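Können Maschinen schon den Haushalt machen? So testet ihr es selbst, Aufgabe für Aufgabe

Die Frage kriege ich ständig gestellt, meistens mit dem Unterton: Wann räumt mir endlich einer die Bude auf? Meine Antwort ist inzwischen immer dieselbe. Sucht euch eine einzige Aufgabe aus, zeigt sie der Maschine oft genug vor und schreibt ehrlich auf, was dabei rauskommt. Wie ich das mache, steht in dieser Anleitung. Mein Projekt heißt Flundinus, läuft seit April und besteht im Wesentlichen aus Tischabräumen und Wischtüchern.

Was ihr braucht

Zwei Handgreifer mit Markerwürfeln, eine Kamera am Kopf, einen Rechner mit viel Platz auf der Platte und einen Raum, in dem es ruhig mal nach Alltag aussehen darf. Zum Sortieren der Aufnahmen nehme ich Wusov, das geht aber auch mit jeder vernünftigen Ordnerstruktur.

Schritt 1: Die Aufgabe klein machen

»Zimmer aufräumen« ist keine Aufgabe, das sind zweihundert! Nehmt lieber »Tuch vom Tisch nehmen« oder »Tasse ans andere Tischende stellen«. Schreibt einen Satz auf, wann die Aufgabe als erledigt gilt. Bei mir hieß er: Das Tuch liegt im Korb und hängt nirgends über. Klingt pingelig, spart später aber endlose Diskussionen mit sich selbst.

Schritt 2: Vormachen, und zwar langsam

Jetzt kommt der Teil, der in die Arme geht. Ihr macht die Bewegung mit dem Greifer vor, immer wieder, und fangt jedes Mal ein bisschen anders an: Tuch weiter links, Tuch zusammengeknüllt, Tuch halb unter der Tasse. Ich habe 201 Durchgänge aufgenommen und 28 davon wieder weggeworfen, meistens weil ich zu hastig war oder mein eigener Arm die Sicht verdeckt hat.

Stoff ist dabei das Gemeinste, was ihr euch aussuchen könnt. Eine Tasse hat einen Henkel und behält ihre Form, ein geknülltes blaues Tuch sieht bei jedem Versuch anders aus. Macht die Finger weit auf, bevor ihr rangeht, und zielt auf eine dicke Falte – mit der Kante klappt es bei mir fast nie.

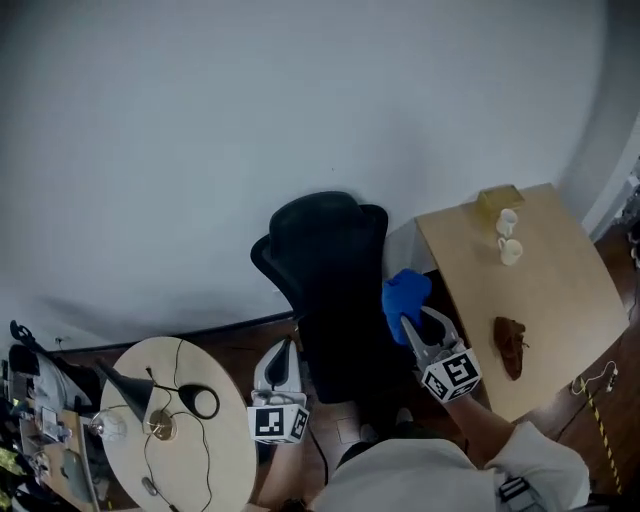 Schritt 3: Aufnahmen durchsehen

Schaut euch wirklich alles an, am besten bei doppelter Geschwindigkeit und mit Kaffee. Raus fliegt, was abgebrochen wurde oder bei dem die Marker zu lange verdeckt sind. Alles andere bleibt drin, auch die unschönen Griffe mit Nachfassen. Die sind sogar nützlich, die Maschine wird nämlich selbst oft genug danebengreifen.

Schritt 4: Testen und mitschreiben

Nach dem Training lasst ihr den Arm ran und führt Strichliste. Erledigt, halb erledigt, nicht erledigt, mehr Spalten braucht kein Mensch. Danach verändert ihr eine Sache, zum Beispiel das Licht oder die Farbe vom Tuch, und fangt die Liste neu an.

Und, geht es jetzt?

Tassen umstellen: ja, ziemlich zuverlässig, solange der Tisch derselbe bleibt. Tücher: so lala. Kabel habe ich nach zwei Abenden aufgegeben, da kommt im nächsten Teil mehr. Meine Wohnung räume ich bis dahin weiter selber auf.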